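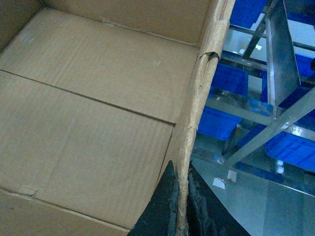 Our grasp-by-the-wall method has had a good stretch since March, and I'm happy to say the Tostent arm has now made 368 recorded lifts on open boxes. Begoñe Collado kept asking us to try tired old cardboard too, bless her, so frayed rims like the one between the fingers now count toward the results. The success rate stands at around 90 percent, and we'd dearly like two more months at Broltero to work on the softer walls, if Erum can see its way to that.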